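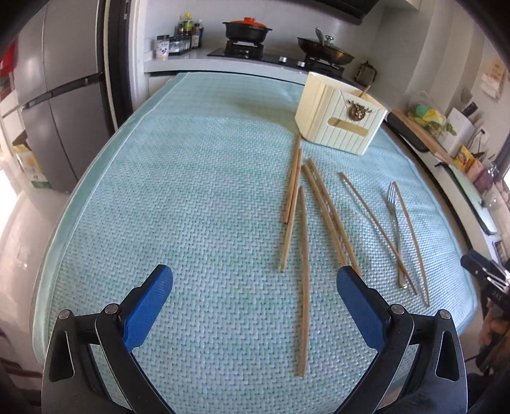 Chopsticks and fork on the woven mat.

2021-11-08 - Enano session, mix prep and transfer notes

Went back to the raw multitrack from the August duo date (Svend Eskildsen, bass clarinet; Saodah Goh, prepared guitar). Goal was a flat transfer, a rough balance of both sets, and a decision on whether the room pair is usable for the release.

Transfer. Recorder files copied to the Rovex drive and checksummed on both ends, no mismatches. Set one is a single continuous take. Set two is split into two files at the recorder's size limit. The split falls in the middle of a held clarinet note in the piece Saodah calls Aquino. Butted the two files together at the sample and listened on headphones at high gain. No click, no gap. Left it without a crossfade.

Tracks: room pair (spaced, front of the riser), clarinet close, clarinet bell, guitar amp, guitar DI. The DI was padded at the box and is low but clean. The bell mic is distorted on the loudest attacks in set two. Looks like the preamp and not the capsule, as the waveform flattens well below full scale. The close mic did not do it on the same notes.

Hum. 50 Hz plus harmonics on the guitar amp track, constant through both sets, and not present on the DI. Tried a notch stack first. It took out the body of the low string, which Saodah has tuned down and uses as a drone, so the notches came off again. Second try was a learned noise print from the silence before the first piece, reduction kept light. Better, but it chirps on the decays where she has the screw threaded between the strings. Current version has no processing on the amp, DI brought up under it, amp high-passed. The hum is audible between pieces and masked elsewhere. I can live with it. Svend may not.

Alignment. Measured the delay from clarinet close to room pair using the key clap at the top of set one: 519 samples. Shifted the close mic later by that amount, then compared. Aligned, the clarinet is solid and narrow. Unaligned, there is more air and some comb filtering in the low register. Kept it aligned for set one. For set two Svend moved off his mark in the long solo and the offset drifts, so a fixed value is wrong for most of it. Did not attempt to track it by hand. Close mic is pulled down during the solo and the room carries it. 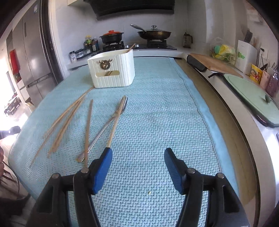 The mat and table, toward the kitchen.

Room pair. Usable. The image leans left in set one because the guitar amp was on that side and angled in. Corrected with level only. Audience noise is mostly chairs. There is one cough in the quiet section of Trodano, at the point where the guitar drops to bowed harmonics. Spectral repair removed it but left a soft patch in the clarinet overtones near 2,000 Hz. Restored the cough.

Reverb. None on set one. Tried a short plate on the DI in set two, muted it an hour later. The prepared sounds need to stay dry or they start to read as electronics.

Dynamics. No bus compression. Peak to average is wide and the opening of Trodano is very quiet - people with laptop speakers will miss it. Brought up the first section by hand with a slow fader ride, returning to nominal before the first multiphonic. On playback the ride is not noticeable on the monitors. Slightly noticeable on headphones, where the room floor rises with it. Needs another pass with fresh ears.

Sequence. Svend wants the whole of set two in playing order with set one as a separate download. Saodah wants one program, starting with Aquino and leaving out the second half of set one. Made a rough of each. Hers is the stronger listen. His keeps the transition out of the solo, where the guitar comes in under him on a single muted note, and her order loses that. Possible compromise: her order, with the solo and transition kept intact as one index. That index runs to 19 minutes.

To do:
Reprint set two with bell mic muted on the distorted attacks, close mic only.
Check mono fold-down of the room pair, have not looked at it yet.
Ask Saodah whether the buzz in the last piece is a preparation or a loose jack. It starts and stops with her playing, so probably intended.
Get spelling of titles from both of them before tagging.
Second copy of the session to the Enano shelf drive.

Roughs are in the shared folder as v3. v2 has the notches in, do not use.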